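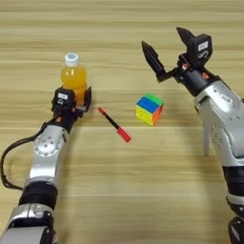

So the charges against the Whitelaw Street shop got dropped. Fine. Good, even, if the case was as thin as it sounded. But I keep thinking about the two years in between.

Two years. That's how long a small business in Listton sat under a criminal charge for selling tea and gummies that the county lab couldn't put a clear number on. Police took the stock, the laptop, the card reader. Took the cash float too. Then nothing. Hearing moved, hearing moved again, new prosecutor, hearing moved. And then one morning in September a lawyer stands up, says the state won't be going forward, and everybody's out of the room before 10.

No explanation. They don't owe one, apparently.

I'm not saying the shop was run by saints. I bought a jar of balm in there once and it did nothing for my knee and cost me 20 bucks. Don't care. You can think the whole trade is snake oil and still think a person should get an answer before their lease runs out.

Because the lease did run out. Zarari, the company that owns most of that block, has a clause about tenants facing charges. Not convicted. Charged. They used it. I've read the clause, it's one sentence long and it's legal as far as I can tell. The place is a phone repair counter now.

What bugs me most is the testing. The line between a legal product and a felony is a fraction of a percent, and the county was sending samples out to Foltisell, a private lab with a backlog you could park a truck in. If your whole case is a number then get the number first. Then charge. It isn't a hard order to remember.

People say well, you can't just leave it on the shelf while you wait. OK. So seize a sample. Write a receipt. Tell the owner to pull that line until the results are in. Most would do it in five minutes flat, they have rent to pay. Instead we got a raid at opening time and 300 comments under the police post calling the owner a dealer. I went back and looked last night. Post is still up. No update, no correction.

There should be a clock. If the state wants to hold a charge over somebody on a lab result, 50 days to produce it, and if they cant, the charge goes away and the property goes back. Refile later if the number comes in bad. Nobody gets away with anything.

And give the stuff back without making people file for it. The form for returned property is six pages and wants recipts for every item. The receipts were on the laptop. Which they have.

County meets again next month. Public comment is at 7, three minutes each. I'll be there, probably reading this off my phone.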